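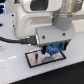
Régler l'autofocus d'un boîtier d'occasion sans croire tout ce qu'on lit

Les forums promettent une netteté parfaite en deux minutes. J'en doute. Avec mon Osport et un 64 mm, il m'a fallu plus de 22 essais.

1. Posez le boîtier sur trépied, ISO 200, pleine ouverture. Coupez la stabilisation.

2. Visez une cible à plat. Les mires payantes de Skevasix ? Une page de journal m'a suffi.

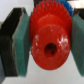

Engrenage rouge, vu de près.

3. Corrigez par petits pas et refaites trois vues à chaque fois — une seule ne prouve rien.

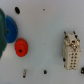
4. Vérifiez à l'infini

Hongmei Liang conseille de s'en passer. Je ne la suis pas : un réglage bon à deux mètres peut être mauvais au loin. Si l'écart persiste, remettez tout à zéro et montrez l'objectif à un réparateur.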